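Dark gray desktop shows every streak after cleaning. What am I doing wrong?

Asked by Kidlow in Surfaces and Finishes
Viewed 90 times, 3 answers

I have a large desk with a matte dark gray top, sold as laminate. Every time I clean it I get wide arc-shaped streaks that only show in low light around 5 p.m. I use dish soap in warm water and a microfiber cloth, then let it air dry. I have tried more soap and less soap. Water is hard here (the utility lists 33 grains on one page and something else on another, so I don't trust either). Is the finish damaged or is this residue?

Answer 1
Tretlow

Use vinegar.

Answer 2 (accepted)
Ayuba Issahaku

Probably residue. Test one small area first. Wipe it with distilled water only, dry it immediately with a second cloth, and compare it with the area next to it at the same time of day. If the patch is even, the finish is fine and you are leaving soap or minerals behind.

Procedure for the rest:

Wash the cloths without fabric softener. Softener transfers to the surface and smears.
Mix a few drops of dish soap into a quart of distilled water. Your current mix is likely much stronger.
Work in sections no wider than your reach. Wipe in straight, overlapping passes.
Go over each section with plain distilled water, then dry it before starting the next.

Do not use furniture polish or wax on matte laminate. It fills the texture unevenly and you will be removing it for weeks. 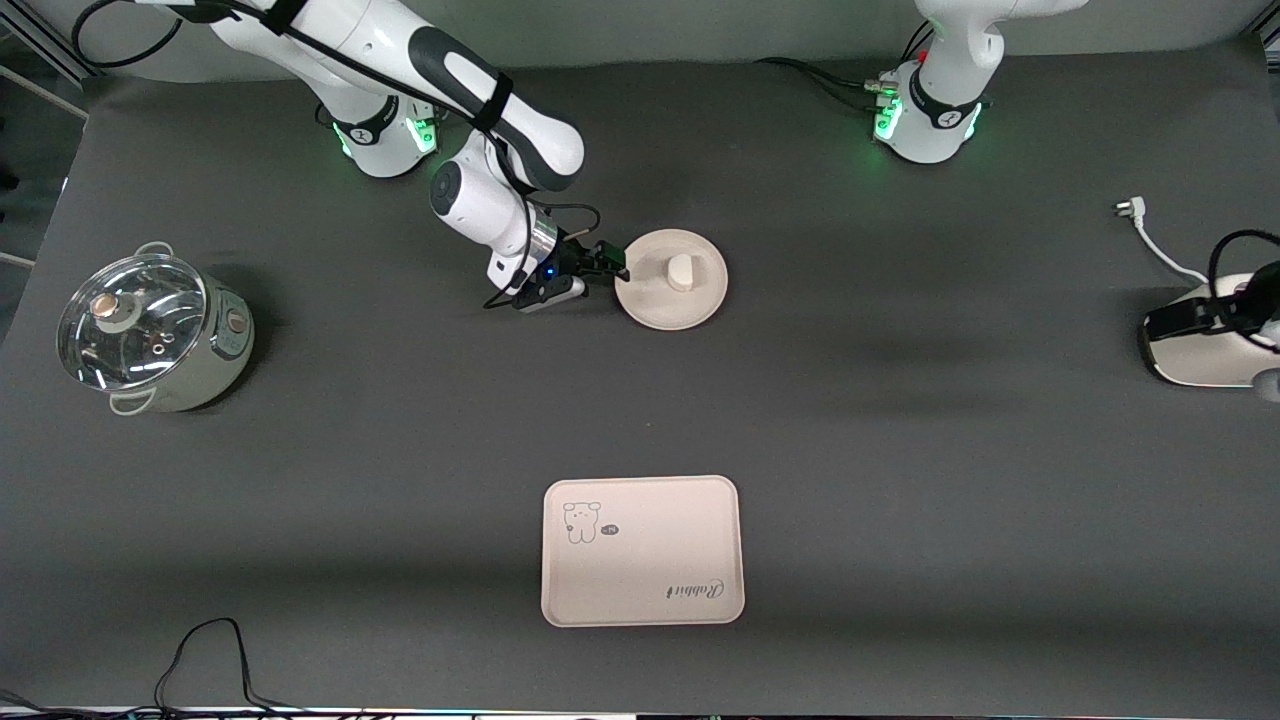
Color matters more than people expect when buying a top. On white or pale wood grain, a thin soap film is close to invisible, and on black it shows from every angle. Dark gray like the large tabletop in the photo falls between the two, and a low side light will still pick out film you can't see from overhead. Check yours with a flashlight held nearly flat to the surface.

Answer 3
Terport

Agree with the above except I skip distilled and use filtered, no difference on mine. If the patch still looks shiny after drying, that is wear from rubbing and it won't clean off. Ofori asked the same thing in May, search for that thread, the replies cover burnished spots.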